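Updated August 31, 2021. Applies to hand pump sprayers, trigger bottles, fine-mist heads and drip emitters used on houseplants, seedlings and small garden beds.

# Keeping sprayers and emitters clear

Most blocked nozzles have one of three things in them: mineral scale, dried residue from whatever was sprayed last, or grit. The treatments differ. Acid dissolves scale and does very little for oil. Soap lifts oil and does nothing to scale. Grit has to be flushed out backward. Identify the deposit before mixing anything.

## Identify the deposit

Unscrew the nozzle and look at the inside face under a bright lamp.

- **White or tan crust, hard, will not smear.** Scale. Put a drop of white vinegar on it. If it fizzes, it is carbonate and will dissolve in acid.
- **Yellow or brown film, soft, smears with a fingernail.** Oil or soap residue, usually from horticultural oil left overnight.
- **Green or black slime.** Algae or biofilm. Common in clear bottles kept on a windowsill.
- **Loose particles.** Sand, pipe rust or undissolved fertilizer.

Municipal water in Findelville tests at 350 ppm hardness as calcium carbonate. At that level a fine-mist head used daily loses its cone shape in a few weeks and begins throwing a single off-center jet. Softer water stretches the interval. Rainwater leaves almost no scale but carries more grit, especially off an asphalt roof.

## Remove scale

Citric acid is preferred over vinegar. It has less odor, costs less per batch and is easier to measure. Use the food-grade powder sold with canning supplies.

1. Dissolve 22 grams of citric acid in one quart of warm water. A kitchen scale is accurate enough.
2. Take the nozzle apart completely. On the Cuautle 769 this means the cap, the swirl disc, the spring and the O-ring. Other heads have a one-piece tip that should not be forced.
3. Set the O-ring aside. It doesn't go in the acid.
4. Submerge the hard parts for 30 minutes. Plain steel springs should come out after five.
5. Rinse, then look through the orifice at a light. The hole should be round, with a clean edge.
6. Repeat with a fresh batch if crust remains. A spent solution stops fizzing and will not do more with more time.

Do not clear an orifice with a pin, a drill bit or a guitar string. Brass is soft, and an oval hole can't be corrected. A wood toothpick, soaked for a minute first, will dislodge softened scale without cutting the metal.

Never combine acid with bleach, in the same bowl or one after the other without a full rinse. The mixture gives off chlorine gas.
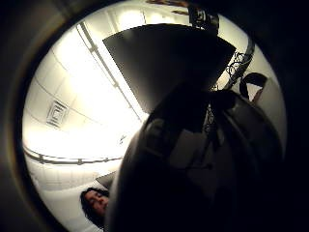 Adi Lubis asks whether the whole tank can be filled with the citric solution and pumped through, which would save taking the head apart. It can, for light scale. Pump until the solution reaches the nozzle, let it stand for 15 minutes, spray a little more, then flush with two full tanks of plain water. The drawback is that loosened flakes travel toward the smallest opening and lodge there. With heavy crust, strip the head first and run the tank with the nozzle off.

## Remove oil and soap residue

Neem and other horticultural oils set up on plastic within a day. Once set they trap dust, and the trigger starts to drag.

Fill the bottle a third full with water at 100°F and add a teaspoon of dish soap. Shake for a minute, spray half of it out, then let the rest stand with the trigger assembly in place. Empty, and repeat with plain water until no foam shows at the nozzle. Water much hotter than this warps thin bottles and loosens the crimp on the dip tube.

If the trigger still sticks, the residue is behind the piston. Some heads pop apart at the collar with a thumb. Many are welded, and a welded head that sticks after two soap washes should be replaced. A generic head with the same neck thread will fit. The two common neck sizes are 28/400 and 28/410, and the number is often molded under the collar.

Label one bottle for oil and keep it for that. Sharing a bottle between oil and sulfur products is a known cause of leaf burn, even when the bottle looks clean. The product labels give the waiting period between the two.

## Remove slime

Biofilm needs mechanical action along with a disinfectant.

- Scrub the tank with a bottle brush and dish soap. For a narrow neck, use a tablespoon of uncooked rice and a cup of water and shake hard.
- Rinse.
- Fill with 3 percent hydrogen peroxide, diluted one to one with water. Leave for an hour.
- Rinse again and store open, upside down.

Opaque bottles slow regrowth. So does emptying the bottle at the end of the day. A clear bottle can be wrapped in foil or painted on the outside.
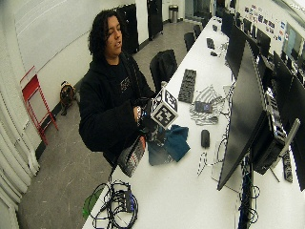 *Standing at the long white table, teal cloth to one side.*

## Flush grit

Grit collects at the dip tube strainer, at the nozzle screen and in the check valve. Work from the tank outward, or the next part upstream will refill the one just cleaned.

1. Pull the dip tube and rinse the strainer under a tap, from the inside out.
2. Remove the nozzle. Pump clean water through the open wand for ten strokes.
3. Hold the nozzle backward against a hose and give it a short burst.
4. Reassemble and test on dry pavement. An even ring that fades toward the middle is correct for a hollow-cone tip. Streaks mean a particle is still in the swirl chamber.

Mix powdered fertilizer in a separate jug, let it stand, and pour it off through a coffee filter. Fish emulsion should be strained twice or kept out of fine-mist heads entirely. Compost extracts are in the same category. A watering can with a coarse rose handles both with no trouble.

## Drip emitters

Drip line follows the same rules with a few differences.

Pressure-compensating emitters contain a silicone diaphragm. Short contact with weak citric acid is tolerated; an overnight soak isn't recommended. Pull the emitter, soak it for 20 minutes, and flush it from the outlet side. Button emitters that snap open can be wiped clean with a finger.

At the end of each run there should be a flush cap. Open it once a month in season and let the line run until the water is clear. In July, with lines running daily, every two weeks is better. The Trelline end cap unscrews by hand. Figure-eight closures have to be slid off and will crack after a few seasons of sun.

Check the screen at the head of the system at the same time. Fit a finer screen if grit keeps coming back, and expect to clean it more often.

To find a weak emitter, set identical tuna cans under a run, start the valve for ten minutes, and compare the levels. Replace any emitter that delivers well under its neighbors. Cleaning a worn one does not restore the rated flow.

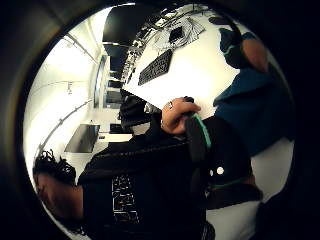
Nazanin Kermani reports that her emitters clog from the outside, with soil drawn in each time the valve shuts off. The cause is suction. Water in the line drains to the lowest point and pulls air, and mud, through every emitter above it. An air vent at the high point of each zone stops this. So does lifting the emitter a half inch off the soil on a stake. Emitters with a built-in check feature cost more and are worth fitting on slopes.

## Seals and lubrication

More sprayers are thrown out for leaking seals than for blocked tips, and the seal is the cheapest part.

- Use silicone grease on the pump cup and all O-rings. Petroleum jelly swells natural rubber and some synthetics.
- Apply a thin film. A visible bead will pick up grit.
- Replace an O-ring that is flat on one side, cracked or shiny. Take the old one to the hardware store to match it.
- A leather pump cup that has dried out can be recovered with a few drops of neatsfoot oil, left overnight.
- If the tank loses pressure with no visible leak, brush soapy water on the cap threads and the hose fitting, pump it up, and look for bubbles. Do not exceed the maximum printed on the tank.

Release the pressure before opening anything. On tanks without a relief valve, turn the tank upside down and hold the trigger until only air comes out. Wear eye protection for this step.

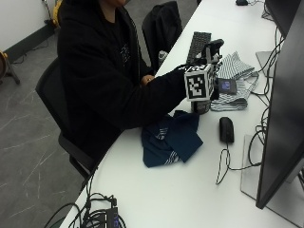 ## Schedule

| Task | Interval |
|---|---|
| Empty and rinse | After every use |
| Rinse dip tube strainer | Every two weeks |
| Citric soak, hard water | Monthly |
| Citric soak, soft water | Twice a season |
| Grease seals | Start and end of season |
| Flush drip lines | Monthly, more often in midsummer |

## Winter storage

Drain everything, including the wand and the hose, which hold more water than expected. Hang the wand with the nozzle down and the trigger locked open. Store the pump loose in the tank so the seal isn't compressed for five months. An unheated shed is acceptable if the parts are fully dry. Battery sprayers such as the Mister come indoors, with the battery out and partly charged.

Keep a spare O-ring and a spare tip in a small bag wired to the handle. Write the neck size and the tip number on the bag in pencil.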